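Working Papers > Shared Spaces > Pirthorpe Tables Study > Section 3

November | By Trajkovski

5 min read

3. How people talk about a shared table

3.1 Where the diaries came from

I should say up front that I went into this part of the study expecting to write about noise. The earlier sections are full of noise, and so was my funding application. But when I sat down with the Pirthorpe diaries (80 of them, in handwriting of every quality) what people kept coming back to was the table. Who had it, what was on it, whether you could move the thing that was on it, and how rude it would be to ask.

The diary booklets had one open page per visit and a mood score from one to five at the bottom. I left the instructions loose on purpose - "write down anything you noticed about using the room" - and I got everything from one-word entries to a two-page complaint about glue. I dropped 20 booklets that had fewer than three usable entries, and I read the rest twice, once quickly for the general feel and once with a pencil, marking every sentence where a surface was mentioned.

3.2 Surfaces and the feeling of welcome

The first pattern was about material. People have strong feelings about wood! Writers who used the old steel benches at Gomeo called them "cold," "fine for work," and (my favorite) "like eating lunch in a dentist's." The same people, writing about a wood-topped table, used words you'd use for a kitchen. They leaned on it, they stayed longer, and they were a lot more worried about scratching it. I saw this with light finishes especially, the kind with enough warmth in the grain that it still looks like it came from a tree.
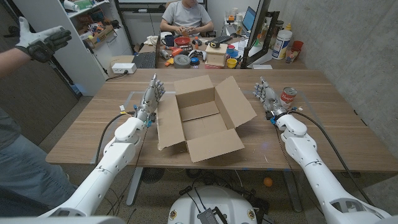

Figure 1. Light wooden tabletop with a warm brown grain.

I don't want to push this too far. The Gomeo benches also sit in a drafty room and the lighting is awful, so some of that "cold" was probably just cold. When I split the mood scores by room, the gap between steel and wood shrank, and on Tuesday evenings, when Gomeo runs its heaters for the late session, it almost went away. My guess is that material sets the tone when people first sit down and comfort takes over after that. A fairer test would put both surfaces in the same room, and I'd love for somebody with a bigger budget than mine to try it.

3.3 Things that hold a place

The second pattern was about objects left out. A closed laptop says "back in a minute." A coat says "back in an hour." Those two were read the same way by nearly everyone who mentioned them, and I didn't need to do much more than write it down.

Boxes were trickier. A taped-up box was treated like luggage, and people worked around it without comment. An open box with its flaps folded out got all kinds of readings: somebody is packing, somebody is unpacking, it's free to whoever wants it, it's trash. One diary writer moved the same open carton on three visits and apologized to it in writing each time. Another wrote that she "wouldn't dream" of touching one, even with nothing in it. Small hardware next to a box, say a clamp or a bracket, pushed people toward hands off. Tape lines on a tabletop did the same, and a few writers kept their elbows outside the line without knowing what it was for.
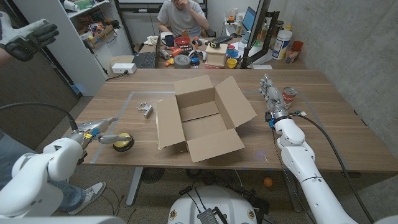

3.4 Asking for room

With all of that guessing going on, I expected more asking. There was very little. Most writers described waiting, hovering, or picking a worse seat, and several gave themselves a low mood score for the visit and then blamed the weather. The ones who did ask usually got a friendly answer and wrote it up with real surprise.

The Jilonberg diaries are the exception. That room has a chalkboard by the door where people write what they're using and until when, and the hovering entries mostly disappear. I can't tell yet whether the board does the work or whether Jilonberg simply has regulars who already know each other. I come back to this in Section 4, where I compare first-time visitors across the rooms.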